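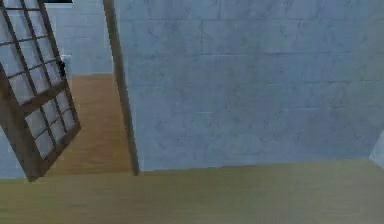 Putting bench, 6 August 2019

Back on the long putt problem. The rig is the same as in January apart from the pendulum bearing, which Vidar Moen replaced after the old one began to sound like a coffee grinder. He has left the old one on my desk, in a mug. My mug.

Aim for today: see whether the Demstead blade rolls a ball truer than the Jirnaveo mallet from the same backswing, or whether we've just been admiring the mallet because it cost more.

Set-up
Backswing peg in hole 4. Mat brushed towards the cup before each set. Same sleeve of balls as last time, minus the one with the cut in it, which I have now thrown away properly so it stops finding its way back. 34 putts per club, then swap.

Blade first. It went well until putt 19, when the shaft clamp slipped and the face opened by two degrees. I caught it because three balls in a row died off to the right in a tidy little family. Struck those out, tightened the clamp, marked the shaft with pencil and repeated them. If anyone reads the raw sheet, the crossings-out are honest ones.

Mallet second. No slips. The spread at the cup was tighter side to side but worse for distance, and I don't have a good reason for that. Vidar says the face insert is softer near the heel. Vidar also said the bearing would last ten years.

Skid before roll: the blade's is shorter on nearly every putt. I wanted this to be the other way round, having told the Grønli juniors as much at their clinic, with a diagram.

The counter
Total strokes on the rig went past 4000 this afternoon. I had meant to stop there and grease the slide. I noticed at 4011, so the last few of the mallet set were on a slide due for grease. I doubt it matters. I am writing it down so that when it does matter I can say I wrote it down.

Momo
Momo (the logging script, named by a student who has since left us with it) still rounds the face angle to whole degrees in the summary page. The raw file is fine. Don't quote the summary page. I quoted the summary page in July.

To do
Grease slide, reset counter.
Ask Demstead for the loft on this blade, as the stamp and the leaflet disagree.
Repeat the mallet set with peg in hole 2, in case the distance spread is a speed thing.
Redraw the diagram for Grønli.
New mug.

Clamp key is in the left drawer, under the tape. Please put it back there.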